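Rania had been left in charge of the harvest window, which was a great deal of responsibility for someone who had only been at the shop since May, and she had thought about very little else on the bus all the way in.

"Grapes," said Unnur, who owned the place and was up to her elbows in tissue paper. "Black, red and green. And plenty of leaves, dear, people like a leaf."

The grapes were artificial, of course, as was everything that went into that window, but Rania handled them as tenderly as if they'd bruise. Her grandfather had kept a vine over his back door, 30 feet of it by the end (he would have told you more), and every autumn he had sat her on the step with a crate between her knees and let her decide which bunch went where. He never once moved one after she'd gone in to wash her hands, though she used to check!

So she took her time. She tried the black ones on the right and didn't care for them there, and she tried the red ones underneath, where they looked sulky. The spare leaves she put in the other crate, pressing them down and watching them spring straight back up again.

"You've been at that since ten," said Unnur, coming round with two mugs and a packet of ginger biscuits under her arm. "What's the matter with it?"

"It's the green ones. He always put the green ones in last."

Unnur looked at the crate for a good long while, the way she looked at anything she meant to be kind about, and set the mugs down on the counter.

"Well then," she said, "drink your tea, and we'll do the green ones after." 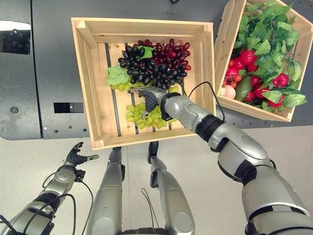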